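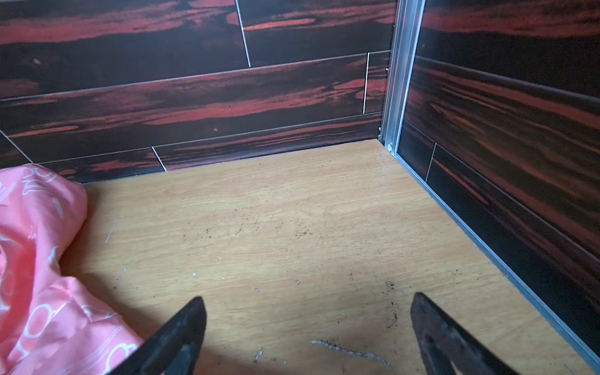 Buying and budgeting for a work cell: frequently asked questions

Last updated 6/30/19

Who is this page for?
Departments and outside groups planning to put a robot arm, a gripper or an enclosure on next year's equipment list. If you only need spare parts, use the consumables form instead.

When do requests have to be in?
By the end of September. Requests that arrive later go into the following round, unless the equipment replaces something that has failed a safety check.

What counts as equipment and what counts as consumables?
Anything over 600 euros per item is equipment. Gripper fingers, finger pads, cables and floor panels are consumables, even if you order a whole box of them at once.

Do I need three quotes?
Two are enough for most things. Grestex and Brasirance both quote for arms and grippers. Prukholm only does enclosures and aluminium profile. Ask each firm to list delivery as a separate line -- the totals are hard to compare otherwise.

Should we buy an enclosure or build one?
Building is cheaper if you have someone who can cut profile squarely. A small walled bay with corner extrusion and edge trim costs roughly 200 euros in materials. A ready-made one costs more, but comes with drawings, and the safety office will ask for drawings.

Does the wall and floor finish matter?
It does if you use cameras. Glossy panels reflect the room lights. Matt floors are easier to work with, but they still pick up scratches and crumbs of debris, so budget for replacing the floor panel as a part in its own right.

How long does delivery take?
Allow 6 weeks for a gripper and longer for an arm. Customs can add to this and we have no control over it.

Who pays for installation?
You do. Put it in the request. The same goes for the power supply, mounting plate and any training days.

Can we borrow before we buy?
Yes, if the Snorradóttir workshop has a free cell. Loans are for two weeks and can be renewed once.

Where do I send the form?
Use form 361 and attach the quotes as separate files. Incomplete forms are sent back without being read in full.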